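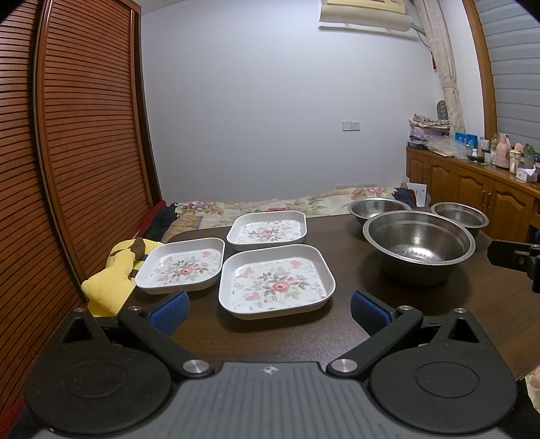 Fitting and Setting Up a Handheld Gripper at Home

If you have been following the Tratik build from the first part, you should now have a printed body, two finger linkages and a pair of round pad housings sitting in front of you, and you are probably itching to pick something up with it. I know I was! This part covers the pads, the pivots and the first evening of practice at the table, and I'd set aside a whole afternoon for it, with a pot of coffee if you're that way inclined.

Start with the pivots. Each finger gets two, one at the upper end of the arm and one down by the body, and every one of them is finished with a silver cap. Put a tiny dab of grease on the pin, slide the arm on, and turn the cap until it just stops, then back it off a hair. The arm should swing under its own weight. I did mine up far too tight the first time and spent an hour blaming the spring – which was fine, poor thing.

Next come the grip pads. I cut mine from the blue textured sheet that Corkar sells, and they go on facing inward, so the two pads meet flat when you squeeze. Wipe the inside of each housing with rubbing alcohol, let it dry, and press the pad in from the center outward. Then leave it alone overnight (this is the hard part).

When the glue has set, plug in the Aoki board and open the settings page. You'll see two numbers for travel. Set the closed position to 300 and the open position to 4000, then squeeze the trigger slowly and watch the reading climb and fall. It ought to move smoothly all the way. If it jumps, the sensor magnet is sitting crooked, and you'll want to pop the cap off and seat it again before going any further.

Now for the fun. Clear some room on a table and set out things from the kitchen. Square melamine plates with a raised edge are lovely to begin with, as you can catch the rim without much fuss and they forgive a clumsy drop. Stainless steel bowls are a step up, because the metal is slick and the rim is curved, and a good shiny one will show you very quickly if your pads aren't meeting squarely. A plush toy is a nice change after that – it squashes, so you learn how little squeeze you need.

Spread the plates out and turn them at different angles. Come in low, with a finger on either side of the rim, close gently, lift a couple of inches and put it back down. Do 40 lifts before you touch any settings. It sounds like a lot, but your wrist needs the time as much as the gripper does.

If a plate tips as you lift, you are holding it too near one corner. If a bowl slides, clean the pads before you raise the grip force. And if one finger reaches the plate before the other, loosen the lower cap on the slow side by a quarter turn and try again.

The arm mount and the wiring for it are in the next part, along with the cable clips I promised the folks at the Katville workshop.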